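Card wallet with sleeves

From the Lonanen Household Reference, the open encyclopedia of everyday things
Last revised 4 July 2022

A card wallet with sleeves (also called a card book, a sleeve wallet or, in some older shop lists, a leaf wallet) is a small folding case for carrying bank cards, membership cards, store cards and the like. It has an outer cover, often of leather, and inside it a little block of clear or frosted plastic sleeves fixed along a spine, so that the whole thing opens and turns over much like a pocket photo album. It is a close cousin of the card holder, which is flat and has no pages, and of the ordinary billfold, which is made mainly for paper money and takes cards as a bit of a sideline.

Cover

The cover is usually one long piece of leather or imitation leather folded around the sleeves, with a front flap and a back flap. Black and brown have always been the colors most people ask for. Many makers run a line of stitching all the way around the rim, and on a dark cover this is very often done in white or cream thread, partly for strength and partly, one has to admit, because it looks so handsome. Cut edges may be painted, folded under or simply left raw. A raw edge tends to grow a little fuzzy with handling, and plenty of owners are rather fond of that.

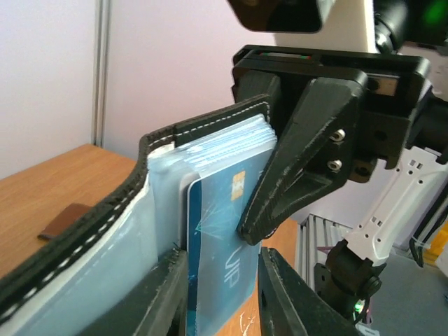
Black leather card wallet with white edge stitching, open at the sleeves, with a blue "VIP" card partly out of the holder.

Sleeves

The sleeves are the working part of the wallet, and it is worth giving them a moment's attention before buying. Each one is a thin pocket of flexible plastic, closed on most sides and open on one so a card can slide in. Soft vinyl was the usual choice for years and is still common, though it can go cloudy and will sometimes cling to the printing on a card left in it for a whole hot summer. Polypropylene is thinner and a touch stiffer, and it lets go of a card more willingly.

Clear sleeves show a card at a glance. Frosted ones let through only the color and a hint of the shape, so a person learns to look for the red one or the green one and seldom bothers to read the name. The number of sleeves differs a good deal from maker to maker. The Flosta pocket model, a familiar sight at market stalls, has 7 sleeves, while the larger Diekmann travel book has room for 70 cards and is really too thick for any pocket but a coat's.

Side-opening sleeves hold their cards a little more securely when the wallet is carried upright. Top-opening ones are quicker at a store counter, but they do need to fit snugly, or the cards will work their way out over time.
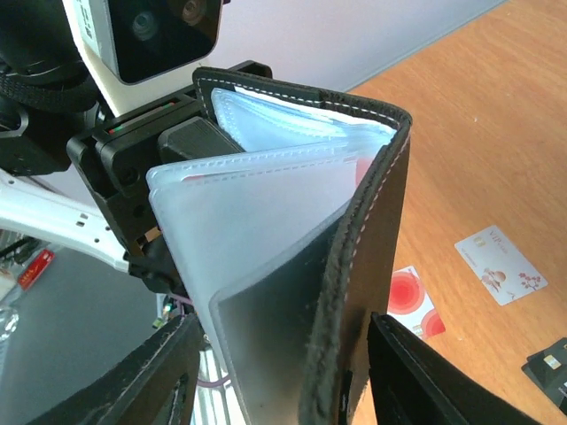
Filling and emptying

A new sleeve is nearly always tight. The usual advice is to open the wallet wide, let the pages fan apart, and press gently on the two long edges of a sleeve so that its mouth bows open, and then to feed the card in by one corner first. Forcing a card in flat can split the seam, and once a seam has gone there is not much to be done for it. To take a card out, hold the sleeve by its closed end and draw the card along in line with the pocket, without bending it toward you.

It helps to keep the cards used every day near the front and to put the library card, the spare key card and all those coffee stamps toward the back. Two cards in one sleeve will stretch it, and a single card put back there afterward may feel loose.

Loose pouches and refills

Some wallets are made so that the plastic insert lifts out, and replacements are sold by size. Separate plastic pouches are also used for cards and papers that don't belong in the wallet proper, such as insurance slips or a folded receipt. They are light and see-through, and they can be pulled taut between two hands to smooth them before they are filled or put away. The Plernemeck catalog lists its standard refill as item 1335, in packs of 4.

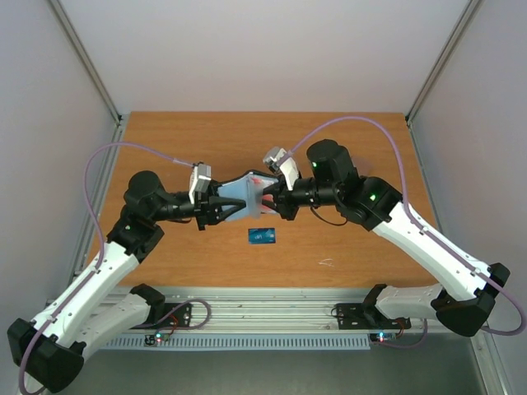
Care

Leather covers need very little. A soft dry cloth now and then, and a small dab of plain leather cream each March or whenever the spring cleaning comes around, will keep most of them supple for years. Take the cards out first, and keep the cream away from the plastic, where it leaves a greasy film. Sleeves may be wiped inside and out with a barely damp cloth and left open until they are fully dry. Wallets should not be stored on a radiator or a sunny windowsill, as the plastic stiffens and the stitching pulls against it.

See also: Billfold; Card holder; Coin purse; Passport cover; Saddle stitch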